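OK I've been threatening to do a thread about bed sheets for months and it's May and my windows are open and I slept badly, so you're getting it now. Mute me if you must!

Background: I moved to Hustalham with one set of sheets, and they ripped the first week. Right down the middle, toe hole, three in the morning. So I had to go buy sheets like a grown-up and I had no idea what any of the words meant.

Thread count first. I bought a set that said 1,000 on the bag and felt very fancy carrying it home. It slept like a tarp. I was boiling by midnight.

What I learned later is that some makers use yarns twisted out of thinner strands and then count every strand. So the number goes way up and the sheet just gets heavy. A plain cotton sheet with a much smaller number can be the nicer one.
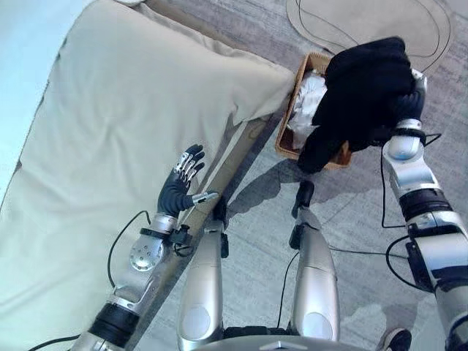 Threadbare in Hustalham
Bedding columnist, Standell Home Letter

Next up, percale and sateen, the two words on every package. Percale is the crisp one (think hotel, think a shirt fresh out of the dryer). Sateen is the smooth, slightly shiny one that drapes. Both can be cotton! I thought sateen was a fancy word for polyester until embarrassingly recently.

I run hot, so I'm percale all the way. If you're always cold you'll probably like sateen, and you can have my old set, the tarp, come get it.

My favorite set right now came from the clearance table at Duggan on the main street. It was 18 dollars. No box, no ribbon, pillowcases in a rubber band. I went back for another and they only had a twin left and I still think about it.

Washing! I wash at 2 places, home and the laundromat by the bus stop, and the laundromat dryers cook everything. The tag on my good set says warm wash, low dry. I ignored that exactly once and now the fitted sheet has to be wrestled onto the corners.
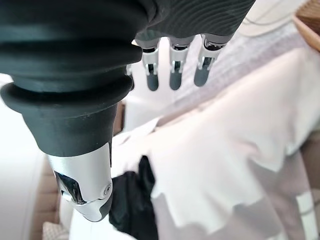

Black ribbed rubber and polished metal, close up.

Someone asked about fabric softener. I quit it. It can leave a coating, and my towels were getting that slick feeling where they push the water around your back. A little less detergent helped too. I'd been pouring to the top of the cap like it was a dare.

Also, pull the elastic corners right side out before you dry. Mine used to come out as one giant ball with a damp sock in the center. Every time!
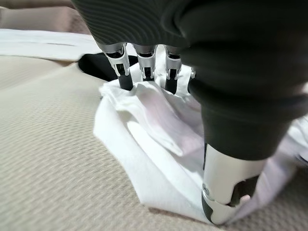 Wrinkles are where percale people have to make their peace. I iron pillowcases only, and only if my mother is coming. White is the worst for it in my opinion, you get all those little shadows in the folds, and that crumpled white cloth up against the beige is pretty much what my spare top sheet looks like by the weekend. A patterned sheet hides so much more. I bought a tiny blue check from Bivenico for that reason and it looks made when it isn't.

Linen people, I hear you, I see you in my replies. I tried one pillowcase. It was scratchy for weeks and then it was lovely, and then the dog got it. A full set costs more than 60 dollars everywhere I've looked, so I'm waiting for a sale.

Last thing and then I'm making coffee. Measure your mattress depth before you order. Take the topper into account! Mine is a thick one and the fitted sheet I got online popped off every night around the time I finally fell asleep.

Tell me what you sleep on, and if you've seen that Duggan set in a queen, message me before you post it publicly please.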